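We use cookies to improve your visit. Accept all | Manage preferences

A Saturday in Skarkport, with lunch

The open day at Hviid starts at 10, by which they mean the car park does. I had come over from Zarilov on the early bus, 389 minutes of it by my own bitter reckoning, and was handed a sticker with someone else's name on it. I wore it all day. Several people were very pleased to see me.

Hrefna Vestergaard took our group round. She walks fast and talks over her shoulder, so those at the back got a tour mostly of her coat. We did the stairs, the corridor with the awards, and then the kitchen corner, where the menu was a toy hamburger on a pink plate, next to a white microwave with two dials.
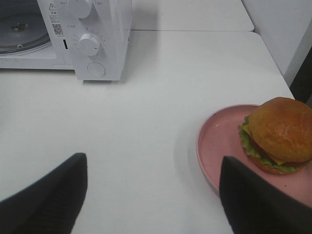 I had skipped breakfast on the promise of "refreshments" and will admit to looking at that bun for longer than was dignified. It has a lovely glaze. The lettuce is frillier than any I have been served in Skarkport, and the cheese is properly yellow, a bright slice. A man from Skerora asked whether there was a vegetarian one. Hrefna said she would find out.

Real coffee was two floors down and cost 20 kroner, exact change preferred. 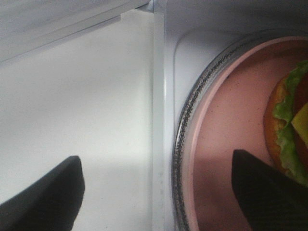 Morena Caruso, who had the afternoon group, let me tag along for a second go - I think she felt sorry for the sticker. Her version is slower and has more jokes in it, and she lets you ask about the plates. Pink was her choice. She had wanted orange.

The bus back was nearly empty. I had a cheese roll at the depot, round, with no corners anywhere.

Recent posts
Skerora ferry museum in the rain
Two hours at the Zarilov button fair
December markets, ranked by soup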